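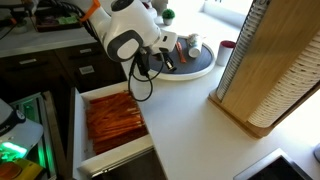
## Friday, August 9, 2019: Pivness thin section, finally!

Got the second Pivness section under the scope this morning and it is a beauty. Big olivine grains, nicely zoned, and right along the cut edge there's a shock vein I'd missed completely in the hand sample (I must have looked at that face a hundred times). Kirsty Ogilvie came over for a quick look and stayed until lunch.

Probe notes:

- 7 good points across the vein, 2 thrown out for low totals
- beam was steady all morning, standards fine before and after
- carbon coat is a bit thin in one corner, so stay away from it

The rims are richer in iron than the cores, just like in Rududmont. I really want to see whether the vein glass matches too! Kirsty thinks the Irnulach piece will be different because it was buried deeper in the parent body. I'm less sure. We have a coffee riding on it.

Furnace: the Jardine run came out clean at 800 C. Charge weighed 395 mg going in, still have to weigh it coming out. Please don't move the crucible, it's on the left shelf in the desiccator with my initials on the lid.

Next up: map the vein at higher magnification, then polish Irnulach. Abstract for the November meeting needs a figure, and I think the zoning profile is it. Ask Kirsty for her plotting script.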